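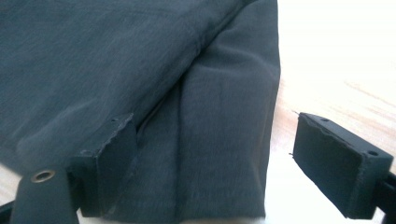
How do I get a musty smell out of a couch slipcover without shrinking it?

Posted in Laundry & Fabric Care
8/11/18
1246 views

I bought a used Kundholm three-seater for $80 from a man in Punmont who described it as "lightly lived on." It is comfortable, it fits under the window, and it smells like the inside of a canoe. The frame seems fine. I have had my face in places on that frame I would rather not discuss, and the smell is coming from the slipcover.

The care tag has been washed or chewed into a blank white rectangle, so I don't know what the cover is made of. It feels like a cotton blend. It's heavy, it has long zippers on the cushion parts, and the big piece that goes over the arms weighs as much as a wet dog already.

So far I have tried:

Baking soda overnight, vacuumed up in the morning. Now it smells like a canoe with baking soda in it.
One of those fabric sprays. Smelled like a canoe at a wedding.
Hanging it over the porch rail for an afternoon. It rained.

I'd like to wash it properly, but my sister washed hers and it came out fitting a loveseat. She doesn't own a loveseat. Is there a safe way to do this, or do I just keep buying candles?

canoe_couch

Loretta Kapoor
Top helper in Fabric Care

Yes, you can wash it. What shrank your sister's cover was most likely the dryer, with hot water as an accomplice.

Before anything gets wet, measure. Write down the width of the back panel and the length of one cushion cover, zipper to far seam. Then wash one cushion cover by itself, cold, gentle cycle, and let it air dry. Measure again. If it lost a little, it will probably stretch back while damp. If it lost a lot, stop there and take the rest to a cleaner, and put the small one on the cushion you sit on least.

Assuming the test piece survives:

Zip every zipper and turn the pieces inside out. An open zipper will eat the cloth next to it.

Soak the cover in a bathtub of cold water with two cups of plain white vinegar for an hour. Your bathroom will smell like a pickle jar. The vinegar smell rinses out and, with luck, takes the other one along.

Drain, then wash in cold with half the detergent you think you need. People with smelly fabric always pour in extra, and then the soap that doesn't rinse out starts holding on to a smell of its own. I use Nadano unscented, but any plain liquid will do. No fabric softener. Run a second rinse. 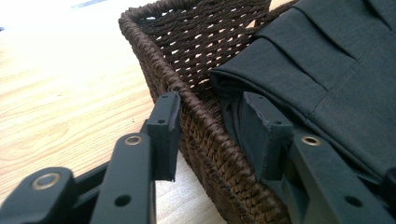

After that comes the drying, where most of the damage gets done. Hang the big piece over two lines or two rails so air can get up the middle, and move it every few hours so the folds don't stay wet. If you have to use a dryer, no heat, 20 minutes, only to shake the wrinkles loose. Put the cover back on the couch while it's still barely damp and pull the seams to where they belong. Leave the cushions standing on end with a fan on them overnight.

One more thing. Unzip a cushion and smell the foam. If the canoe lives in there, no amount of washing the cover will help, and you'll need new foam or a lot of dry sun.

162 people found this helpful

bech_the_lesser

I just put mine in on hot with everything else and it was fine. It was black though, so maybe black ones don't shrink? Also it was a futon.

PunmontPat

Loretta covered the washing. I'll add that a home washer may not be up to it. I put my big arm piece in a small top loader and it wrapped around the middle post and walked the machine into the hallway. The laundromat has front loaders the size of a hot tub, and it's worth the quarters. Check the drum first for whatever the last person left. Mine was crayon.

canoe_couch

Update: the test cushion cover came out the same size and smells like nothing, a smell I had forgotten about. Then I unzipped the cushion. Does anyone know where to order foam?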